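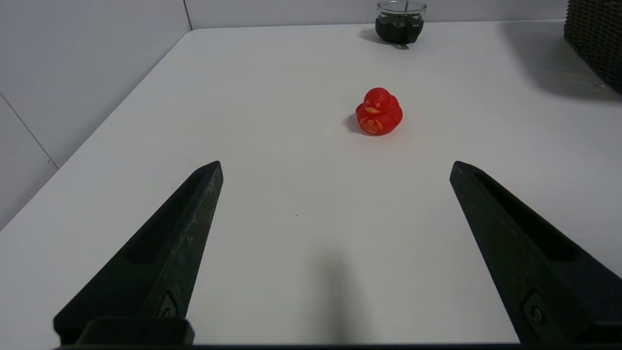
The grumpy red duck, orange beak and all, on the white table.

Bath toys and the white table: a good cleaning pair
November 25, 2019
Posted by Warrick Pomare

I love a job where you can do two things with one bucket, and bath toys plus a white tabletop is my favourite of the lot! Same warm water, same dish soap, same old towel, and you're finished before the kettle has cooled down.

Start with the toys. Squeeze each one hard over the sink and see what comes out. If it's clear, lovely. If there are black flecks, you've got mould inside and no amount of polishing the beak will fix it. Small ducks are cheap, so I bin the bad ones and keep the rest.

For the keepers, mix 100 mL of white vinegar into a litre of warm water. Squeeze the duck under the surface so it drinks some up, give it a good shake, then leave it to soak while you get on with something else. Squirt it all out, do it again with plain water, and squeeze out as much as you can. Stand it hole side down on a rack overnight. (Never mix the vinegar with bleach, please. One or the other, and rinse well between.)

Go easy on anything printed. The red duck has a fancy pale orange and cream design on its chest, and a scouring pad would have that off in no time. Fingertips and a drop of soap are plenty for a printed bit. For the creases around the tail and under the beak I use a baby toothbrush — the really soft kind — and it gets into everything.

If you want to stop the mould coming back, seal the hole once the duck is bone dry inside. A dab of clear bathroom silicone does it. You lose the squirting, which caused some protests at our place, but the ducks last so much longer. Let it cure for as long as the tube says before bath time.

Now for the table 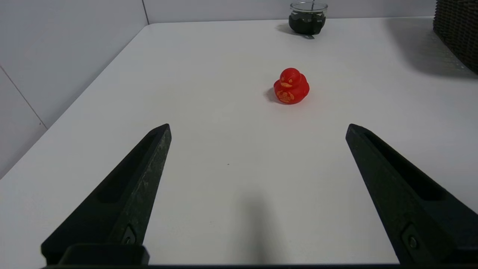

Smooth white tabletop, a bit dimmer toward the far right.

White tops are wonderful to work on because every crumb shows, and a pain to own for exactly the same reason. Mine gets a wipe with a damp microfibre cloth and a tiny squirt of dish soap, then a second cloth with plain water, then a dry one. Don't skip the dry one! Streaks are mostly leftover soap.

A few more that have worked for me:

Texta or biro: a little rubbing alcohol on a cotton bud. Try a hidden corner first.

Tea rings: bicarb and water mixed to a paste, left on for 3 minutes, wiped off gently. No scrubbing if your top is glossy.

Where the table meets the wall: pull it out if you can and run a cloth along the edge. The fluff back there is unbelievable.

Checking your work: get down low and look across the surface toward the light. You'll spot every smear you missed from above.

I do the toys every 2 weeks and the table most nights. In December, when the cousins come to stay, the ducks get done weekly and I buy a spare toothbrush.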